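A Lokstead rod, after nine years of trying

I'd been promised a short chat and a cup of tea. Two hours later I was still sitting in the kitchen of a man who has spent nine autumns applying to fish for salmon on the Lokstead, and who this year finally got the letter.

"I thought it was the council tax," he told me. "I nearly put it behind the clock with the others!"

The draw is a brute. There were 2,065 applications for 46 rods this time, and each rod gets you 2 days on the water in October, on whichever beat they give you. He drew Varnosley, the bottom one, with the high bank and the awful path down to it. I've fished it once myself as a guest and came home with nettle stings to the elbow. 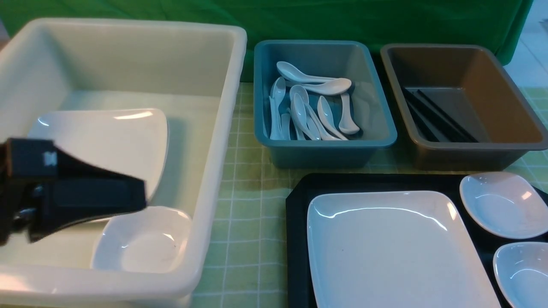
Linda-from-the-next-beat types, as he calls them, will say Varnosley is a waste of a permit, and one reader wrote to me last month saying exactly that: no fish hold there before the first flood, and the money would be better spent on a week at Noltau, where you can just ring up and book.

I read that out to him and he laughed. "They might be right. But I've walked past that pool since I was a lad and never been allowed to put a line in it. You can't book that."

He has done his homework, too. He's been down at dusk (no rod, just a flask) to see where the fish show, and he's sure they lie closer in than people think – under the near bank, where most of us put our boots.
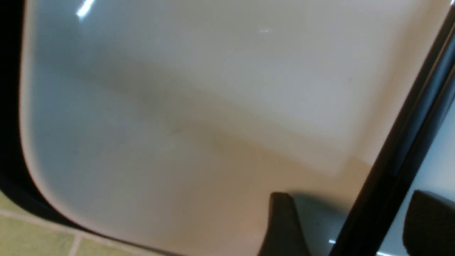 RIVER & COAST

So what's he taking? An old Sutter rod, thirteen foot, with a reel that clicks like a bicycle. Small flies if the water stays low. He won't use a spinner, though the rules allow one until noon.

"I'd sooner catch nothing on the fly," he said, and then thought about it. "Ask me again at four o'clock on the second day."

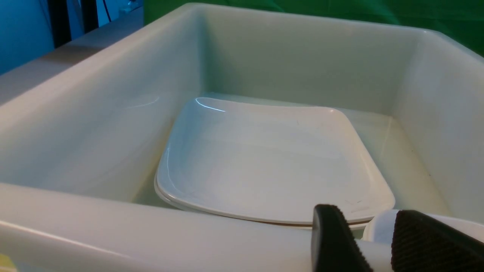
He wants the draw changed as well, and I'm with him there. Of this year's applicants, 821 had been turned down before, and past refusals count for nothing – everyone goes back in the hat together. He'd like an extra ticket for each year you've missed out. Whether he'll still want that now he's used up his luck, I didn't ask.

He goes down the first morning at half past six, and he's promised to ring me either way.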